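Sendetent: does the deferred revenue line support the guidance?
Equities > Small Cap > Software
Log in to reply

kioko_longonly
The company kept full-year guidance unchanged after a quarter where billings fell and reported revenue rose. Deferred revenue is down 57 basis points as a share of trailing sales. My reading is that multi-year prepaid contracts are being replaced with annual ones billed quarterly. That lowers billings now and does nothing to recognized revenue. I hold a position and have not changed it.

ledgerline
Contract duration explains part of it. It does not explain remaining performance obligations, which were also flat. If customers were only changing how they pay, RPO would move with signed term and you would expect new logos to offset some of that. The filing gives customer count at 755, the same figure as the prior quarter.

kioko_longonly
Customer count excludes anything sold through Vodar as a reseller. Footnote 4.

ledgerline
Footnote 4 says reseller customers are excluded when Sendetent has no direct agreement. Most Vodar deals have a direct agreement for support. So some are in and some are out, and management does not give the split.

Beatrice Mfinanga
I wrote up the billing question at more length on my own page. Pasting the relevant part so people don't have to click through.

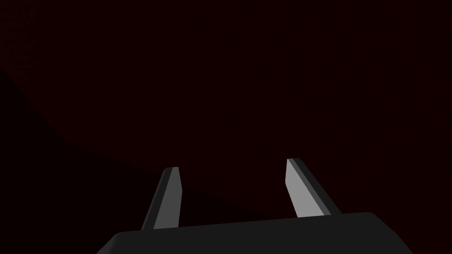

2 min read

Calculated billings equals revenue plus the change in deferred revenue. It is a reasonable proxy when payment terms are stable. When average prepayment drops from 30 months to 12, the proxy understates demand for as long as the old contracts are running off. The cleaner test is current RPO, which only covers the next twelve months and is less sensitive to term. Sendetent reports it, but only in the 10-Q and never in the press release. Current RPO grew in both of the last two quarters.

ledgerline
Grew, but slower than revenue. That is a deceleration signal in a subscription business.

Beatrice Mfinanga
Agreed on the direction. I disagree that it breaks guidance. Guidance already assumes a slower second half.

griditz_bear
You are all skipping stock compensation. Free cash flow is positive only before you account for the shares withheld for taxes. I would want a much lower multiple than Griditz trades at.

kioko_longonly
Different question. The thread is about guidance.

Muthoni Owino
Moderator note: valuation has its own thread, please use it. Posts over 1000 words also go there. I'm leaving this one open until the December quarter is reported.

ledgerline
Fine. For the record, I expect a cut to the low end of the range, and I have no position.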